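家事ロボットの話。「もう皿洗いくらいできるのでは」と聞かれることが増えたので、現時点での自分の見立てを連投で残しておく。長い。途中で夕飯を挟む。

1/
先に結論。条件を固定した単品の作業ならできる。家の中で、物が毎回違う状態から始めて、最後まで人が触らずに終わる作業はまだできない。この二つの間の距離が、展示会の映像だと見えにくい。

2/
うちのチームでここ数か月やっているのは「果物を皿に移す」。社内名Paver。地味だが、片付け系の作業に必要な要素がだいたい入っている。見つける、隙間に指を入れる、潰さない、落とさない、置く、離す。

3/
9月からの集計。試行463回、うち人の介入なしで完了したのが285回。率にすると6割強。完了の定義は「対象が全部皿の中にあり、テーブルから何も落ちていない」。皿の中での並びは問わない。

4/
6割という数字の読み方。工場なら即日撤去される。家庭でも、10回に4回近く呼び出される機械は手伝いとは言いにくい。自分でやった方が早い。一方で2年前の同じ構成では、そもそも集計表を作る意味がなかった。

5/
失敗の内訳で一番多いのは把持そのものではなく、把持の手前。隣の物に指が当たって対象が動く。動いた後の位置を見直さずに、元の位置をつかみに行く。人間なら触った瞬間に直すところを、こちらの方策は予定の動作を最後までやってしまう。

6/
次に多いのが布。硬い天板の上なら、丸い物を挟むときに下側の当たりが決まっている。布があると、爪先がしわを一緒に噛む。持ち上げると布がついてくる。布がついてくると、関係ない果物まで転がる。

7/
「ではクロスを外せば」と言われる。外せば率は上がる。ただ、食卓からクロスを外してからでないと動かない機械に家事を任せる人がどれだけいるのか。環境を機械に寄せるのは工場では正しい。家でそれをやると、寄せる作業が家事として増える。 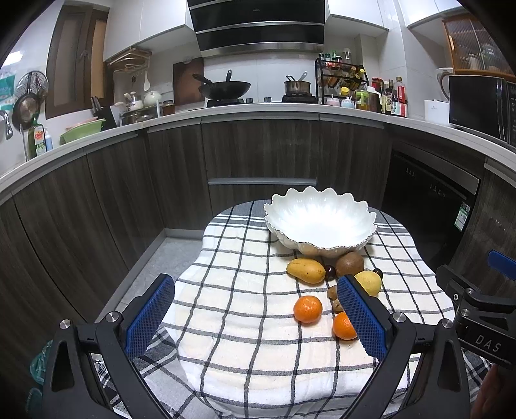
8/
柑橘は簡単な部類に入る。大きさが指の開きに対してちょうどよく、皮に弾力があり、表面の摩擦も悪くない。みかん単品、硬い天板の条件なら、最後の40回は連続で成功している。デモ映像に柑橘が多いのは理由のないことではないと思う。

9/
キウイは毛のせいで滑りそうに見えて、それほど滑らない。問題は器の縁に密着しているとき。片側の指が入る隙間がない。人は一度転がしてからつかむ。この「転がしてから」を機械にやらせると、転がした先で別の物に当たり、5/に戻る。

10/
マンゴーは力加減。熟れ具合で硬さが違うのに、見た目からの推定が安定しない。強めに挟めば運べるが、跡が残る。上の完了の定義には「跡が残らない」が入っていない。入れたら数字は下がる。どこまで下がるかは測っていないので書かない。

11/
小さい実は、位置さえ合えばつかめる。合わないことが多い。指のパッドが対象を隠してしまい、最後の数センチが見えないまま閉じる。挟んだつもりで空気を挟んでいる。空振りの検出は入れたが、空振り後の再試行は一回までにしてある。無制限にすると、同じ場所を延々とつつく。

12/
ここまで果物の話だけ。台所にはこの後ろに、鍋、包丁、油の瓶、食器洗い機の扉がある。どれも果物より条件が悪い。重い、刃がある、倒すと被害が大きい、可動部がある。テーブルの上で6割の方策をコンロの前に持っていく気にはならない。

13/
食器洗い機について。「洗うのは機械がもうやっている」は正しい。残っているのは、食べ残しを落とす、かごに並べる、出す、拭く、棚に戻す。自動化済みなのは水と熱の部分で、手が要る部分はまるごと人に残っている。洗濯も同じで、残りは干す、畳む、しまう。

14/
工場側の話も少し。以前いたKesentでは、箱から部品を取って治具に置くセルを見ていた。部品は数種類、照明は固定、床は平ら。止まったら灯が点いて人が来る。成立していた理由の半分は、この「人が来る」にある。家だと来る人は住人本人しかいない。

15/
同僚のSi-eun Chaeは自分より楽観的で、データの量で押せる範囲がまだ広いと言う。実際、配置を変えた実演を足した後、器の際の成功は目に見えて増えた。自分が引っかかっているのは、足した分だけ良くなる場所と、足しても動かない場所が混ざっていること。布は後者に近い。

16/
Hadi Chidiacは逆に、指を替えろという立場。二本指の平行移動で家事全般をやろうとするのが無理筋だと。これも一理ある。ただ指を増やすと、故障箇所と校正の手間も増える。週に何度も分解する手を家庭用とは呼びたくない。

（夕飯）

17/
続き。途中で来た質問に答える。「掃除機ロボットは普及しているのに」。あれは床という一枚の面の上だけで働き、物をつかまず、失敗してもやり直しが安い。物を持たないと決めた時点で難所の大半を避けている。設計として賢い。片付けができる証拠にはならない。

18/
「速さは」。遅い。みかん一個を移すのに、人の何倍もかかる。ただ速さはあまり気にしていない。外出中に終わるなら遅くても構わない。外出中に任せられるかどうかの方が先で、今は任せられない。

19/
「映像では完璧だった」。編集の有無、倍速表示、試行回数、初期配置を誰が決めたか。この四つが書いていない映像からは、できるという事実が一回分しか読めない。一回できたのは立派なことだが、自分が知りたいのは分母。

20/
では何ができたら考えを変えるか。自分の基準は、他人の家で、事前の撮影も目印もなしに、朝食後のテーブルを30日続けて片付けること。割った皿の枚数と呼び出し回数を公開すること。見つけたら教えてほしい。今のところ見ていない。

21/
訂正。3/の集計には、途中で電源が落ちた回が失敗として入っている。Yoon-hee Wonから指摘があった。除くべきという意見もあるが、家でも電源は落ちるので、このままにする。

22/
次は布の張り具合を段階的に変えて取り直す予定。しわの量をどう数値にするかがまだ決まっていない。良い指標を知っている方がいれば返信で。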